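Put the Segmentation Tool Before the Policy 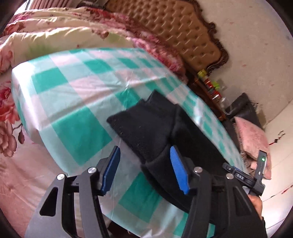

Where should a small manipulation team spend its first engineering month? On the software that decides where one attempt ends and the next begins.

I have held this view since the Elix project, and the reaction from people who train policies is usually impatience. Segmentation looks like clerical work. A recording comes in, somebody trims it, the trimmed part goes to the training set. The model is where the interesting decisions are supposed to be made.

Consider what the trim decides. With a hand-held gripper, the operator approaches a piece of fabric, closes, opens, shifts slightly and closes again. One annotator marks a single grasp with a correction. Another marks a failed grasp and a good one. Both labels are defensible. If the two conventions are mixed in one dataset, the policy is asked to learn that reopening the fingers is both the middle of an action and the end of one. It will learn something between the two, and the fault will be filed under control.

Cloth makes this worse. A rigid block has a contact event that shows up clearly in finger width. A crumpled knit item compresses over most of the closing stroke, so a width threshold fires early or late depending on how the layers lie. Dark fabric between dark fingers gives the vision side little to work with either. Our first segmenter at Bomness used width alone. On a batch of 500 recordings it disagreed with the reviewers on 51, and nearly all of those were soft goods.

The fix was dull. We wrote down what an attempt is, in one page, before touching code. Finger velocity replaced raw width, with a minimum dwell time after closing. The tool now proposes boundaries and a person accepts or moves them. Every moved boundary is stored with the tool version that proposed it, so a change in the rules can be replayed over all 1390 recordings in the archive and compared.

The usual objection is scale: with enough data, boundary noise averages out. Random noise may. A convention held by one annotator and not by another is a bias, and more hours from the same people give more of it. Jardine, our internal planner, was retuned 5 times against a dataset whose boundaries were late. The retuning was competent work on the wrong layer.

I would also resist buying this part. We evaluated Werkora for review and kept it as a viewer. Its boundary rules could not be exported as text, and a rule that cannot be compared between versions is of no use when results change in September and the question is why.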